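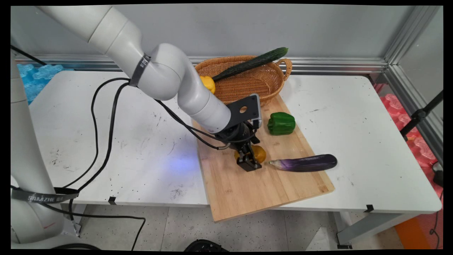

Recording the produce set without losing your mind

I've been running pick-and-place recordings on the vegetable set since April, and people keep asking me how I get through a batch so fast, so I'm putting my habits in one spot. Most of it is kitchen sense (my mother would recognize all of it!).

Keep the basket at the back of the board. If it sits up front, the arm has to reach over it for everything, and you'll spend your afternoon picking up peppers.

Shuffle between takes. I move every piece after every take, even if it's only a couple of inches, and I turn the eggplant a different way each time. Khải Hứa once left everything in the same spots for 62 takes and the policy learned the spots. We threw out the lot.

Mark the table, not the board. Two little tabs of black tape along the front edge are plenty to line yourself up by, and you can still lay the board on a slant if you feel like it.

Buy firm. Round fruit should barely give when you squeeze it. A soft one is fine for lunch but it'll be juice by take 20, and then you're wiping down gripper fingers with a damp cloth - warm water, a drop of dish soap, dry them well.

Watch your cables. Before I hit record I run the arm through its full reach once, slowly, and look at the loops hanging off it.

Toss the bad takes right away! If you fumble a grasp and don't mean to keep it, delete it while you remember which one it was. Quang Đoàn saves his for the end of the day and I have no idea how he does it.

Bruised peppers go in my soup.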